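The Offcut Bin

Karim Daher keeps his steel in colours. Red for the stock that gets cut and sold again, green for anything already spoken for. He started painting the bars when he took over the lease at Demard, an old joinery shop on the wrong side of the rail line, because he was tired of picking up the same length three times to find out what it was.

"You'd measure it, put it down, answer the phone, and measure it again," he says. "Paint is cheap."

Daher buys short lengths of metal that bigger shops don't want. Fabricators order bar in long runs, cut what they need and end up with a pile of leftovers too small for the next job and too good for the scrap merchant. Most of it goes for scrap anyway. It takes time to sort, and a tradesman's time costs more than the metal is worth.

He thinks there is a living in that gap. It is a modest one. Last financial year Demard took in 2,806 bars and sold 1,154 of them, mostly to furniture makers, gate builders and people restoring farm machinery. The rest is still in the building.

The building is cold in the morning and smells of cutting oil. Racks run down one wall, labelled in marker pen on masking tape. The long stuff goes there. Anything under 60 centimetres goes into a bin, and it is the bins that cause the arguments.

Rakiya Wike has run the floor since the second year. She came from a timber yard at Sesard, where everything was stacked flat and strapped, and she didn't think much of bins.

"Things in a bin don't stay where you put them," she says. "You lay six bars down side by side and by lunch they're pick-up sticks. Someone's had one out from underneath and the rest have moved."

She tried shelves first. The shelves were fine until they filled, and then people started stacking two and three deep, and the bar you wanted was always at the back. She tried upright tubes, the kind plumbers keep pipe in. Short bars disappeared down the tubes and had to be tipped out onto the floor. In October she went back to bins, with some rules.

The first rule is a divider. An undivided bin is just a heap with walls, she says, and a sloping divider beats an upright one. A bar dropped against a slope slides to the bottom and stays there, more or less. Against an upright wall it will stand on its end, and then it falls on the next person's hand.

The second rule is that one side is kept clear. People want to fill both. Wike won't have it. The clear side is where you put what you've lifted off while you look for the thing underneath, and at the end of the day it goes back to being clear.

The third rule is to stop early. There is no number painted on the wall, but once you can't see the floor of the bin through the bars, it is full. Daher would let it go higher. They have had this out a few times.
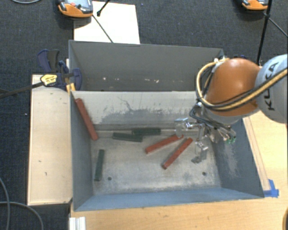 The colours help more in the bins than they ever did on the racks. Dark green was a mistake at first, Daher admits, as it goes nearly black under the old tubes at the back of the shop. He had bought it cheap from Ketilsson, the paint supplier two streets over, and had too much of it to throw out. They moved the bins under better light instead. Red shows up anywhere.

The ends are left bare on most of the stock so a buyer can see what they are getting, and a dab of oil goes on the cut face to keep the rust off. Square bar sells faster than round. Wike puts that down to furniture. You can weld a table leg from square without a jig, and half the customers who walk in are making their first table.

One of the regulars is Flidine, a two-bench workshop that makes fire tools and pot racks. They buy nothing longer than a forearm and would take the lot if Daher would drop his price. He won't, but he does put the nicer pieces aside for them, painted green, and sends a message on Thursday afternoons.

For anyone setting up a bin at home, Wike's advice is short. Get a metal one, as plastic cracks at the corners when steel is dropped in it. Lean the longest piece into a corner where you can grab the high end. Wear gloves, even for a quick look, and file the burrs off before anything goes in.

Daher has 2 more bins on order. Wike has told him where they can go, and that one half of each is hers.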